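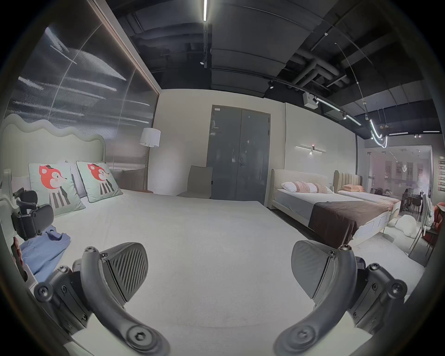
Itik Frota, Stereo-Echo für Synthesizer, Gitarre und Stimme

Das Frota ist ein Echo mit Eigenleben. Man schließt einen Synthesizer an, spielt zwei Töne und lässt los, und dann wandert der Klang weiter, wird dunkler, verzieht sich ein wenig in der Tonhöhe und legt sich schließlich wie ein Teppich unter alles, was danach kommt. Wer Dream Pop, Synthwave oder ruhige elektronische Musik mag (oder einfach Platten, auf denen zwischen den Tönen viel Platz bleibt), wird an diesem Gerät sehr lange sitzen!

Klang

Die Verzögerung reicht bis 1053 Millisekunden. Das klingt erst einmal nach einer krummen Zahl, genügt aber für weite, langsame Flächen genauso wie für ein knappes Slapback auf der Stimme. Jede Wiederholung läuft durch ein Tiefpassfilter, das in Mittelstellung bei fast 3000 Hertz ansetzt. Dreht man es zu, verschwinden die Echos hinter dem Originalsignal, dreht man es auf, stehen sie hell und klar daneben. Besonders schön ist der Bereich kurz vor der Selbstoszillation: Da reicht eine winzige Bewegung am Regler FEEDBACK, und aus einem einzelnen Akkord wird ein ganzer Refrain.

Der Regler DRIFT bringt die Tonhöhenschwankungen ins Spiel. Links ist er völlig ruhig, in der Mitte leiert er wie eine alte Kassette, ganz rechts wird es seekrank. Auf Streicherflächen großartig, auf dem Bass eher mit Vorsicht.

Bedienung

Alles Wichtige liegt direkt auf der Oberseite, ein Menü gibt es nicht. TIME, FEEDBACK, FILTER, DRIFT und MIX haben je einen eigenen Regler mit angenehm schwerem Drehwiderstand. Der linke Fußschalter aktiviert den Effekt, der rechte gibt das Tempo vor. Hält man den rechten gedrückt, friert das Echo ein und bleibt stehen, bis man wieder loslässt. Darüber kann man dann in aller Ruhe eine Melodie spielen.

15 Speicherplätze nehmen eigene Einstellungen auf. Sie lassen sich über MIDI abrufen, und die Echos des alten Klangs klingen beim Umschalten sauber aus.

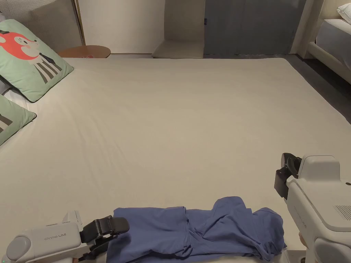

Blauviolettes Kleidungsstück auf dem großen Bett

Aus dem Proberaum

Pushpa Bhatt hat die Werksklänge programmiert und das Frota dafür fast nur mit ihrer Stimme und einem kleinen analogen Synthesizer gefüttert. »Ich wollte, dass man den Atem vor dem Ton noch im Echo hört«, schreibt sie im Begleitheft. Das hört man vor allem beim Klang »Falison«, einem breiten, rauchigen Echo mit wenig Höhen und viel Bewegung. Unbedingt mal eine einzelne, lang gehaltene Note hineinsingen und den MIX-Regler dabei langsam öffnen!

Technische Daten

Eingänge: 2 × Klinke 6,3 mm, mono oder stereo nutzbar
Ausgänge: 2 × Klinke 6,3 mm
Verzögerungszeit: bis 1053 ms
Speicherplätze: 15
MIDI: Eingang, Programmwechsel und Clock
Bypass: gepuffert, Ausklingen der Echos zuschaltbar
Gehäuse: Aluminium, mattschwarz

Lieferumfang

Itik Frota, Netzteil, gedrucktes Begleitheft auf Deutsch und Englisch, Gummifüße zum Aufkleben

Firmware

Die aktuelle Version vom 18. September 2023 verbessert die Synchronisation zu externer MIDI-Clock und ergänzt punktierte Achtel als Teilerwert. Eigene Speicherplätze bleiben beim Aktualisieren erhalten.

Passendes Zubehör

Expression-Pedal Plarkex, auf jeden der fünf Regler zuweisbar. Am meisten Spaß macht es mit FILTER.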